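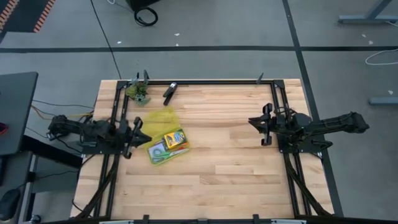

Mimeck Community Help
Home and School Supplies > Storage and Organizing

What belongs in a shared art supply case, and how should it be packed?

Posted by Clulisus
Viewed 3,686 times

Our after-school program is preparing supply cases for the children in the lower grades. Each case is a shallow, see-through plastic one with a flat lid that folds all the way back. Every case is to hold a box of crayons, a pair of children's scissors, a roll of tape and one or two smaller items that vary by activity. The case is opened on the work table at the start of the session and is expected to close again at the end without force.

In practice, the lids do not always close. The roll of tape appears to be the main difficulty, as it is often placed on top of something else and then stands higher than the rim. We have also received differing opinions from staff as to whether the scissors should be packed first or last, and whether a stapler should be included. At present the stapler remains on the table and is shared.

We would be grateful for guidance on the following points. In what order should the items be placed? Should the crayons remain in their cardboard box? Is there a recommended way to mark the cases so that the children can repack them without assistance? Our budget permits labels and little else. The tables are wood, with no covering, and we would prefer not to use anything that leaves residue on them.

2 answers

Posted by Cukura Supply Room
Accepted by the original poster

The following procedure has been in use in our building for two school years and may be adapted as needed.

Begin with the thickest item. In most cases this is the crayon box, which should lie flat on its widest side in one of the corners farthest from the opening edge. Place the scissors next, along the long side of the tray nearest the child, closed, with the blades pointing in the same direction in every case. A child who reaches in from the front will then find the handles in the same place each time. Blunt-tipped scissors are required in our lower grades regardless of how they are stored.

The tape should be laid flat on the floor of the tray and should not rest on any other item. If a full roll is still too high when laid flat, it is the wrong roll for the case. Smaller rolls on a narrow core are sold by most school suppliers, and a partly used roll will also serve. Before placing an order, measure the inside depth of the tray with the lid closed. The outside measurement is of little use, particularly where the lid has a raised lip.

Soft or flat items, such as folded paper or a cloth, may go beneath the tape only if the lid still closes under its own weight. Glue sticks, erasers and the like fill the gap between the crayons and the scissors.

We do keep the crayons in their box. The cardboard generally lasts for one term, and a strip of clear tape along the bottom flap will extend this. Loose crayons mark the inside of a clear case, and once this has happened it becomes difficult to see what is missing. For the same reason we do not accept opaque cases.

As to marking, draw the outline of each item on a sheet of paper cut to the size of the tray, and tape the sheet to the underside of the case with the drawing facing up. The outlines show through the plastic, and nothing adhesive touches the table - provided the tape is pressed down fully at the corners. Allow 10 minutes at the first session for the children to practice packing. Fewer are needed afterward.

The stapler should remain outside the case. Ours is kept at the back of the table beside the plant and is used with an adult present. We keep one for every 8 children and have not found this insufficient.

Posted by Odera

We purchase over 300 of these cases each fall and the hinge is always the first part to fail. Please instruct the children not to lean on the open lid. Folding it back flat against the table is fine. Leaving it half open is what cracks it.

I do not agree with the outline sheets, which our children picked at until they came off. A number on the case and the same number on the scissors was enough for us. Tape goes in last, whatever size it is.

Comment from Clulisus

Thank you both. The inside depth has now been measured and smaller rolls of tape have been requested. We will use the outline sheets with the younger group and the numbers with the older one, beginning on Sunday when the cases are next repacked. The stapler will stay where it is.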